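Praninoでプラグインを旧バージョンに戻す手順

動画編集ソフトPraninoを更新したあと、それまで使っていたプラグインがメニューから消えることがあります。本体と一緒にプラグインも自動更新され、古いプロジェクトとの互換が切れるのが主な原因です。本記事ではWindows版で、色補正プラグインTaziをひとつ前のバージョンに戻す方法を説明します。Mac版も流れは同じですが、フォルダの場所が異なります。

最終更新:2025/07/19

作業の前に

Praninoを終了し、タスクトレイに常駐しているSkotetti(管理アプリ)も終了してください。Skotettiが動いたままだと、戻した直後にまた最新版が入ってしまいます。
プロジェクトファイルは別のフォルダにコピーしておきます。新しいバージョンで一度保存したプロジェクトは、旧バージョンでは開けない場合があります。
空き容量は約1000MB必要です。

手順1 自動更新を止める

Skotettiを起動し、右上の歯車から「環境設定」→「更新」と進みます。「プラグインを自動的に更新する」のチェックを外し、「適用」を押してからSkotettiを終了します。ウィンドウの×ボタンでは常駐が残るので、タスクトレイのアイコンを右クリックして「終了」を選びます。

手順2 現在のバージョンを削除する

Windowsの「設定」→「アプリ」→「インストールされているアプリ」を開き、一覧からTaziを探してアンインストールします。途中で「ユーザー設定も削除しますか」と聞かれたら「いいえ」を選んでください。「はい」にすると、自作のプリセットもすべて消えます。

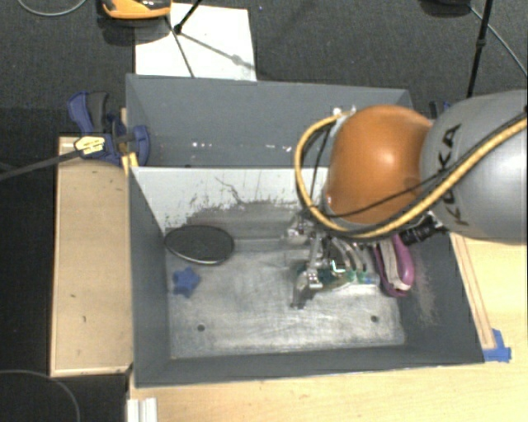

手順3 旧バージョンを入れる

Skotettiをもう一度起動し、プラグイン一覧でTaziの右にある「…」から「その他のバージョン」を開きます。ビルド番号の一覧が表示されるので、2083を選んで「インストール」を押します。最新の3603は選ばないでください。一覧に何も出ないときは、いったんサインアウトして入り直すと表示されます。

手順4 キャッシュを消して起動する

Praninoを起動する前に、ドキュメントフォルダ内の「Pranino」→「PluginCache」を開き、中のファイルをすべて削除します。フォルダ自体は残しておきます。次にPraninoを起動すると再スキャンが始まり、初回だけ起動に時間がかかります。
「エフェクト」メニューにTaziが表示されたら、コピーしておいたプロジェクトを開いて確認します。

うまくいかない場合

起動時に「ライセンスを確認できません」と出るときは、Skotettiにサインインした状態でPraninoを再起動します。
エフェクトの名前が赤字になるときは、キャッシュが残っています。手順4をやり直してください。
Wuseroの書き出しプリセットを併用している場合は、書き出し画面で一度「プリセットの再読み込み」を押す必要があります。

なお、旧バージョンには不具合修正が届きません。作業中の案件が終わったら自動更新のチェックを元に戻し、最新版で新しいプロジェクトを作ることをおすすめします。

文:Maricruz Alvarado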